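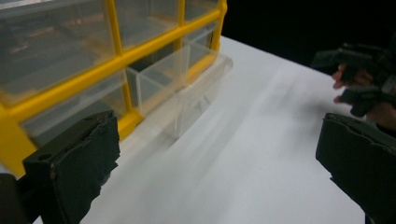

4. Duplicate Contacts and the Cost of Merging Them

Duplicate contact records are the oldest complaint in customer relationship management, and every one of the sales teams we worked with brought them up before we had a chance to ask. A customer is entered once by the person who took the first call, again by a colleague who met her at a trade show, and a third time by the import script that pulls addresses out of the billing system. Each entry is reasonable on its own, and each carries some small thing the others lack. In thinking about what a merge does to these entries, we found it helpful to keep a very plain kind of storage in mind, such as the yellow organizer with clear drawers in Figure 3, where one drawer has been pulled out and others are still seated in the frame. With storage like that, a drawer and its place in the frame are two separate things, and taking one away leaves the other where it was. A contact record in most CRM databases does not work this way. The record and its place (its owner, its position in a pipeline, its links to past mail) are stored together, so that when a user removes a record as a duplicate, the place tends to go along with it.

Figure 3. Small-parts organizer with one drawer pulled out.

4.1 Setting

The work reported in this section was carried out with Distex, a wholesale supplier of shop fittings whose sales staff had been using the Mevley contact manager for several years when we first visited. We are very grateful for their patience, which went well beyond what the original agreement asked of them. The database we were given access to held 2,000 contact records in its active portion, and these were maintained by a group of 29 people spread over sales, service and accounts. Archived contacts were left out of the study. They follow a different retention rule, and the staff rarely open them except when an old customer calls unexpectedly.

Mevley is a fairly ordinary tool of its type. It keeps people and companies in separate tables, logs mail automatically once an account is connected, and leaves phone calls to be typed in by hand. There is a merge command, which the staff call "the squeeze," and which asks the user to pick one record as the keeper. Everything in the other record that fits into an empty field of the keeper is copied over, and everything else is dropped. A warning is displayed before the last step, though the users we sat with had long since learned to click past it, much as all of us do with warnings that appear every single time.

4.2 Finding the duplicates

We first ran a simple matching pass over names, mail addresses and phone numbers, and then looked through the results by hand. A pair was counted as a duplicate only when two members of the team, working separately, agreed that both records referred to the same living person in the same job. People who had changed employers were a constant source of friendly argument in our office. We finally settled on treating them as two contacts with a link between them, and we recognize that another team might well have decided otherwise. By this rule the active portion contained 703 records that duplicated at least one other record, a larger share than either we or our hosts had expected.

The matching pass did its job well enough on mail addresses and much less well on names. Shortened first names were handled by a lookup list, but the list knew nothing about the habits of a particular trade, and in this trade many buyers are filed under the name of their store. A buyer might be present once under her own name and once as the store's front desk, with the same phone number in both places. Whether these should be merged depends entirely on who picks up the phone, and that is a thing no matching rule could tell us. For cases like this we simply went and asked the salespeople, who nearly always knew right away and were often pleased to be asked.

We also tried the pass with the phone numbers left out altogether. This got rid of most of the front-desk confusion, but it lost a good many true matches among the older records, where the mail field is blank and the number is the only dependable thing in the entry. In the end we kept the phone numbers in and accepted the extra reading that came with them. 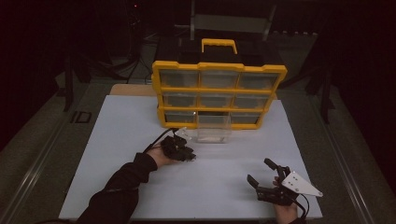

A second difficulty came from the notes field. Mevley allows free text in every contact, and over time the staff had put nearly everything there that the form had no room for: delivery hours, preferred nicknames, the fact that a certain buyer will not discuss prices on a Tuesday. When two records are squeezed together and both have notes, the notes of the record that is not kept are among the things dropped. The staff knew this, at least the more experienced ones did, and many of them had stopped merging records for exactly that reason. They preferred living with two entries to losing a paragraph that had taken a colleague years of phone calls to put together, and having read a fair number of those paragraphs ourselves, we came to feel much the same way.

4.3 A merge that keeps the place

With this in mind we built a small extension, which we call Rai, that changes what the merge command does underneath while leaving the buttons as they were. Under Rai, a contact is split into its contents (the fields a person would read aloud over the phone) and its place (owner, pipeline stage, linked mail, and open tasks). Merging two contacts combines the contents field by field, with both versions kept wherever they disagree. The places are left standing side by side until a user says what should happen to each. A salesperson who opens the merged contact sees one person with two owners, and may hand one of the places over, close it, or leave things alone for as long as she likes.

We considered, and then set aside, a design in which the software would choose the surviving owner by looking at who had written to the customer most recently. The approach comes up often in discussions of automated record keeping and has a good deal to be said for it in larger organizations, where asking people is slow. At Distex it gave odd results almost immediately. The accounts staff send invoices every month, and the rule cheerfully made them the owners of customers they had never once spoken to. Leaving the question open turned out to be far less trouble, and it also meant that the extension needed hardly any settings of its own.

The interface went through seven drafts before the staff were comfortable with it. Early versions displayed the two places as separate tabs, and people would edit one tab without noticing that the other was there. Later drafts put them in a single column with the owner's name at the top of each block, and this is the arrangement we kept. We had also been fond of a color code for older and newer fields, but the users were not fond of it at all, and it was taken out again by the fourth draft.

4.4 Second site

To see whether the same split would suit a team with different habits, we repeated the installation at Gedholm, a maker of office partitions with its own sales force. Their copy of Mevley had been set up so that each contact could be seen only by its owner, and this changed the picture quite a lot. Salespeople there could not find each other's records, so duplicates were created without anyone being aware of them, and a merge could reveal to one person that a colleague had been courting the same customer all along. We had not planned for the small amount of awkwardness this caused. After talking it over with the sales staff, we added an option that sends both owners a short message before the merge is completed, and either one of them may ask for it to wait.

The notes at Gedholm were shorter and more formal than those at Distex, and keeping both versions mattered less to the people who used them. What they valued was the handling of open tasks, which the original command had been quietly discarding along with the unwanted record. Several users told us they had been keeping a paper list of callbacks beside the keyboard for this reason, and during our October visit a number of those lists were still in use, as old habits are slow to fade even when the software has caught up with them. We return to the paper lists in Section 5, where the logging of phone calls is taken up in more detail.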